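Robotics Purchasing and Evaluation
Unit 7 handout: reading an offer for a simulation kit
Instructor: Domenica Leitner

Bring this sheet to the September session along with your marked-up copy of the Huvov offer. We will go through the offer line by line, so please don't show up with only the cover page.

What is being sold

Huvov offers a package called Drotus. You get a simulated tabletop workcell, a library of objects, a set of ready-made pick-and-place tasks, and a year of support by e-mail. The buyer is a training shop that wants its people to practice arm programming before they touch hardware. The price is 2,000 per seat per year. The object library is listed at 481 items and the task set at 161.

Those last two numbers take up half of page one. Ask what they buy you. A library of 481 items sounds large until you sort it by shape and find the same mug in several colors. I have asked Huvov for a list with masses and friction values. So far I have a list with names.

Claims to mark in the offer

"Realistic contact." Compared with what? A gripper closing on a box is the easy case. Ask for thin rims, curved shells, narrow necks, anything that rolls.

"Transfers directly to the real arm." No test is cited. Write "source?" in the margin and leave it there until someone fills it in.

"No setup needed." The appendix has a setup section four pages long – read it before you repeat this one to your manager.

"Varied scenes." Varied in looks, or varied in what the arm has to do? New wall tiles make a new picture. They don't make a new grasp.

A sample cell

Look at the objects first and leave the arm for later. For each one, note where you would grasp it, how wide the fingers have to open, and what the vendor would need to tell you before you believed the result.

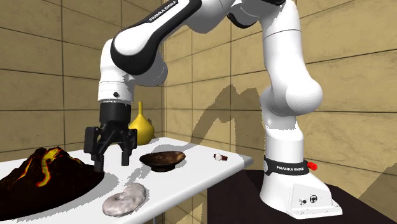

Pirmin Prantl wrote back that I am too hard on the kit, and that a beginner who crashes a simulated arm all afternoon has still learned something and broken nothing. He would pay for that alone. He also thinks the transfer claim should come out of the offer, and that Huvov would lose no customers by dropping it.

I agree with the second part. On the first, a practice cell is worth money, but there are cheaper ones, and Moffat lets you try theirs before you sign.

A shell, a bowl and a vase with a narrow neck are decent test objects, by the way. My complaint is that the offer reports no success rate for any of them. Good looks on a glossy yellow surface tell you about the renderer.

Homework

Write one page to Huvov asking for the three numbers you most want. Keep it polite. Hand it in to Leopold Strebel by 4 p.m. on the day before class.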